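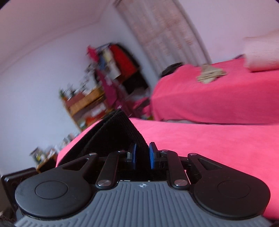

Bellamy reels, March, second entry

Started at 9:30. Working on the Brurus live tapes for the reissue. Hollis Montoya brought the last box up from the storage unit, so all the reels are now in the building and there's nothing left to wait for except the sleeve notes.

Reel 3 first. Box says "Konel, late set, keep" in pencil. Tape pack was uneven with a few popped strands near the hub, so I wound it through at library speed before trying to play it. No squeal, very light shedding. Cleaned the heads and guides after the pass anyway. The leader splice at the head let go and I remade it. Old adhesive came off with a cotton bud and a bit of patience.

Azimuth

No tones on the reel. Set azimuth by ear on the hi-hat in the second song, then checked it on the scope with both channels summed to mono. Had to move it further than I did for reel 2, so they were probably recorded on different machines, or someone adjusted the machine between nights. Marked the screw position on the track sheet. Don't assume reel 4 will match.

Transfer

Flat transfer, no EQ, no noise reduction. Peaks are hot in the encore and the crowd mic clips, but that's on the tape. There is a dropout on the left channel just before the guitar solo. Played that stretch again after cleaning and it was the same, so I logged it and moved on.

Hum at 100 Hz on my first attempt. Turned out to be ours: the desk lamp was sharing a strip with the playback preamp. Moved the lamp to the wall outlet and the hum went away. Redid the whole side. The first file is still in the folder with BAD at the start of its name - please leave it until I've compared the two properly.
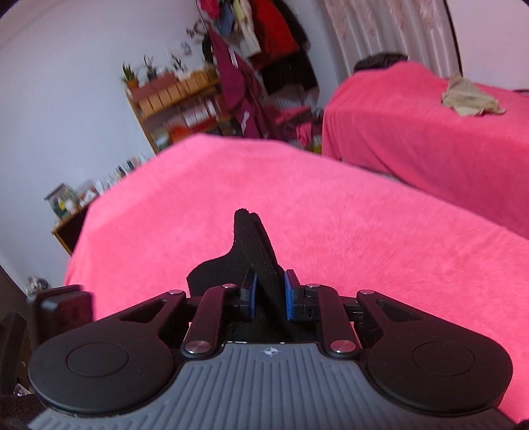 Song order

Thijs Van Dijk sent his list from the fan club newsletter. It has "Dorkik" as the opener. On our reel it comes in after the slow one, and there's no edit that I can hear between them. Either the newsletter is wrong or it covers the early set. Itziar Toledo has the drummer's notebook and will look it up. Until then the working titles stay as they are on the box.

The last song on reel 3 runs out before the ending. Reel 5 may have the rest, going by the label, but the label also says "rehearsal" with a line through it.

Files

Saved to the main drive and copied to the second. Checksums match. Track sheet is scanned, paper copy is back in the box with the reel, tail out.

To do

Reel 4, same machine, azimuth from scratch.
Order leader tape, we have less than one spool.
Ask Lucinda Van Dusen if the label wants stage talk left in. I would keep it.
Demetrius Baptiste to listen to the encore on the big speakers and say whether the clipping is usable.
Return the borrowed take-up reel.

Stopped at 5:15, machine off and covered.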